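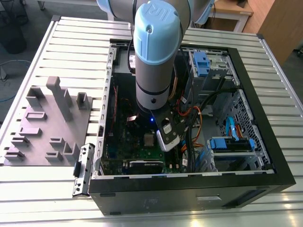

Tinard refurbished desktop tower
£90, keyboard and mouse included, monitor not

I've been selling second-hand desktops under the Skidari name for long enough to know what most people want from one. They want it to turn on, do the email, print the odd letter, play the children's games at a weekend and not sound like a hairdryer while it does so. The Tinard is my answer to that, and it's the one I'd point you to first if you rang me up and said you hadn't a clue.

It's an ordinary black tower. No lights, no window in the side, no flames painted on it. They come to me out of offices, mostly, and an office computer has usually had a pretty quiet life compared with one that's been under a teenager's desk (I've seen things come out of those that I won't describe on a page where people may be eating).

What you get

The tower itself
Power lead
Keyboard and mouse, used but cleaned, and they may not match
A printed sheet telling you which plug goes where
28 days to send it back if you don't get on with it

What you don't get is a monitor, speakers or a printer. If you've got an old monitor from your last computer, it will very probably do. Have a look at the plug on the end of its lead and tell me what shape it is when you order — blue with screws, or white and wide — and I'll make sure you can connect it.

Is it fast?

It's fast enough. I know that's a shopkeeper's answer, so let me be a bit more use. Web pages, word processing, spreadsheets, photos off a normal camera, music, all fine. You can have a dozen pages open while something plays in the background and it won't sulk. Editing video is possible if you're patient and have a book handy. Brand new games with everything turned up to full, no, sorry, and please don't buy one for that and then write me a cross letter. Older games run nicely because I fit a separate graphics card in all of these, and it makes more difference than people expect.

Noise

I'm fussy about this. My own one sits next to the telephone and I got fed up with customers asking whether I was in a car. I change the case fan on any Tinard that whirrs, ticks or groans, and I let every machine run overnight in the back room with the door shut before I'll put a price on it. You will hear a gentle hum. If you hear more than that when yours arrives, something got knocked in the van and I want to know.

Getting inside

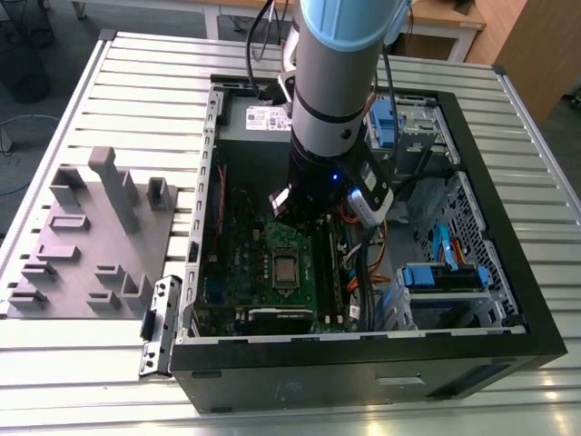 A tower with its side off, with the motherboard in the middle and the graphics card near the bottom edge of the board.

Quite a few of you buy one of these meaning to add to it later, and I'm all for that! Lay the tower down on its side on a solid table and give yourself some room. Pull the power lead out first. Touch a bit of bare metal on the case before you go poking about. There are two slots for memory on the board, and I normally leave one free so you can add some more without throwing away what's already there. It goes in one way round only. If it won't go, turn it round, don't lean on it.

Adding a second hard drive is a slightly bigger job, mainly because the cables never seem to be as long as you'd like. I sell a drive kit called the Medve which has the long cable and the right screws in a bag, and it saves a lot of crawling about on the carpet. It's £10 on top of the drive. You can do it without the kit if you've got a jam jar full of odd screws like I have.

Opening the case doesn't spoil your guarantee with me. I've never understood shops that put a sticker over the join. It's your computer.

Tinard or Flirnis?

I get asked this most days. The Flirnis is the small flat one that goes under a monitor. It takes up hardly any room and it looks smarter, and if you live in a flat or you've only got a corner of the kitchen it may well be the better buy. But there's hardly any space in it for adding things, the fan is smaller so it has to work harder, and it costs a bit more because I don't get so many in. If you've got the floor space, have the Tinard. My sister has a Flirnis and likes it very much, and she has never once wanted to open it.

Marks and scratches

They've all got some. Expect scuffs on the top where somebody kept a plant pot, and the ghost of an asset sticker down one side. I clean them properly and get the glue off where I can, but I don't spray or polish them up to look new. Anything cracked or bent goes for parts. If you'd like a tidier one, put a note on the order and I'll pick through the shelf for you, no extra charge.

Delivery

I pack each one in double cardboard with foam at the corners. Mainland delivery is included in the price. Highlands and islands, drop me a line first, as the carrier has its own ideas. You're welcome to collect, and then I can show you it running and you can take it home on the back seat with a belt round it — it'll be happier there than in the boot.

Your old computer

I'll take it off your hands when you collect, working or not. I can copy your photos and letters across beforehand if it still starts. Bring the power lead, people always forget the power lead.

Stock

I've sold 1,282 of these so far and there's another batch due in May. Price and stock checked February 27, 2010. If the order button is greyed out I've run out for the moment, so send me an email and I'll put one by for you from the next lot.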